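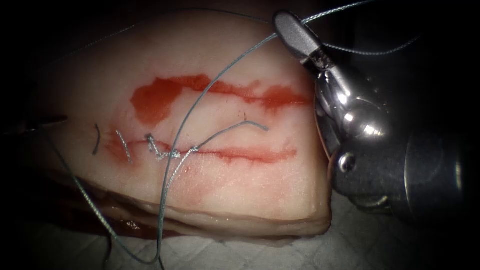
4 min read

Learning to sew by hand in my forties

2020-08-06

I bought a sewing machine in April and sold it again before the end of spring. It was a Rullico, secondhand, and it worked fine for the woman who owned it before me. For me it made bird's nests of thread under the fabric and scared the cat. I threaded it the way the booklet said, then the way a video said, and I got the same nest both times.

So I went back to a needle. I had not sewn by hand since school, where we made a felt pencil case over most of a term and mine came apart on the bus. What I wanted to do was small. I had a pair of work pants with a torn back pocket, two shirts missing buttons, and a canvas bag with a strap hanging by a few threads. None of it was worth paying for, and all of it had been sitting on a chair in the hall for more than a year.

The first thing I learned is that I was using too much thread. I would pull off a length as long as I was tall so I wouldn't have to rethread, and it would knot before the third stitch. My neighbor Sorcha Morrison watched me do this over the fence and told me to measure from my fingertips to my elbow and a little more. That fixed most of it. She also told me to stop doubling the thread for everything. I still double it for buttons.

The second thing was needles. I had a paper packet that came free with something, and every needle in it was the same thick size. I ordered a mixed pack of 20 from Oltico. I use three of them. The long thin ones are good for hems, the short one is good for anything fiddly, and the heavy one with the big eye is for the canvas. The rest are still in the case. I also bought a thimble, which I hated for a week and now can't work without.

I started with running stitch, because it is the one everyone starts with. It's just in and out in a line. It's quick and it holds well enough for a hem that doesn't get pulled on. It did not hold the pocket. I got one day out of that repair, and then I put my phone in the pocket and sat down.

Backstitch was the answer for the pocket. You come up ahead of where you stopped and go back down into the end of the last stitch, so every stitch overlaps on the wrong side. It uses more thread and takes about twice the time. The pocket has been through the wash plenty since then and hasn't moved. If I could only know one stitch it would be this one.

Whip stitch I learned for a cushion, and I don't do it well. The stitches slant and the spacing wanders. Ladder stitch is better for closing a cushion because the thread hides inside the fold, but it took me an evening to get the tension right. If you pull each stitch tight as you go, the fabric puckers. If you leave them all slack and draw them in every inch or so, the two sides come together flat. I practiced on an old pillowcase until there was hardly any plain edge left on it.

The canvas bag was the hardest. The strap is two layers of webbing folded over, and with the top of the bag that makes four layers to get through. I used the heavy needle and a waxed thread called Stemari, which the man in the hardware store keeps beside the fishing line. I sewed a square with an X through it, the way the other strap was done at the factory. I broke one needle and stuck myself in the thumb with the next. The X is a bit off center. I have carried potatoes and a watermelon in it and it's fine.

My friend Euan Cruickshank asked me to take up some curtains after he heard about all this. I said yes too quickly. They were lined, and there were two pairs. It took me eight evenings, mostly with the radio on, and by the end of it my hems were straight without my having to mark them in chalk first. He paid me in tomatoes.

I keep everything in a tin now. Black thread, white thread, navy, one gray that goes with almost anything, the needles, the thimble, small scissors that aren't allowed to cut paper, and a piece of beeswax. The chair in the hall is clear, apart from a jacket that needs a new lining. I've looked at the lining twice and put it back. I'll need to take the old one out and use it as a pattern, and I'd like to do a couple of easier things first. There's a pair of my son's pajamas with the knee gone, so I'll probably start there this weekend.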